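The parish at Hartley has had no resident priest for three years. On most mornings the church is unlocked by whoever lives nearest and has the key, and on Sundays a priest drives over from Ullard, 22 miles away, says Mass at 10, and drives on to Plilby for the next one. 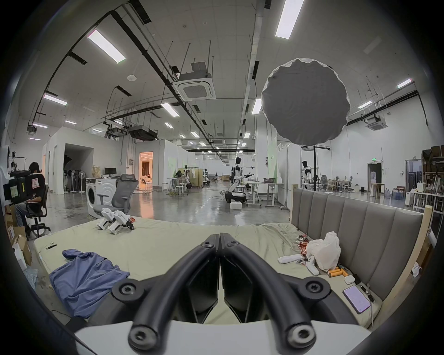 Last updated: March 13, 2022

The arrangement was meant to be temporary. When the diocese grouped the three parishes under one pastor, it told families that each church would stay open while attendance was reviewed. The review is now due in June, and people in Hartley expect it to recommend a merger.

The numbers are not on their side. The parish register lists 816 people. The building seats 400, and outside Christmas and Easter it is rarely half full. The roof over the north aisle needs work, and the boiler was patched twice last winter.

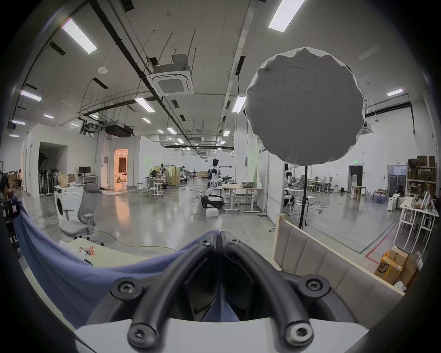 Still, the parish pays its bills. It has no debt to the diocese, and the hall is rented out most evenings. Parishioners who have gone through the accounts say Hartley brings in slightly more than Plilby, which has the newer church and the bigger parking lot.

A merger under church law does not have to mean a closed building. Two parishes can become one and keep both churches in use, at least for a time. What changes first is the paperwork: one set of books, one pastoral council, one name over the door. Hartley people have seen what can follow. The chapel at Grulia was kept as a second worship site after its own merger, with Mass once a month. Later it was used only for funerals, and then it was sold. 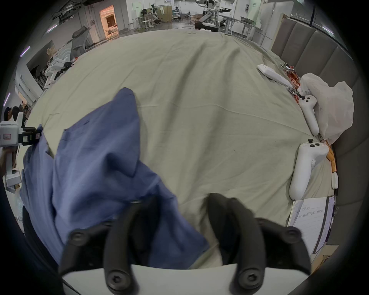

Blue shirt on the bed

Older members talk mostly about getting to Mass. There is no Sunday bus to Ullard, and the road is bad in snow. Younger families are more divided. Several already drive to Plilby for religious education classes and say one strong parish would be easier on everyone – including the priest.
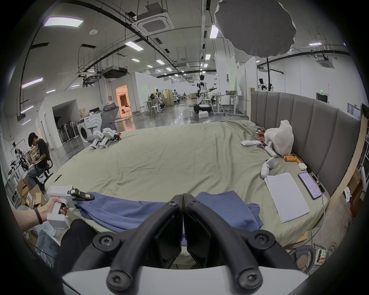
Page last changed by the web desk after publication

The diocese has promised a listening session in each church before any decision is made. Hartley's will be held in the hall after Mass, with written comments accepted for ten days afterward. The final decision belongs to the bishop, and parishioners can appeal it, first to him and then to Rome. A small group in Hartley has already asked a canon lawyer how long that takes.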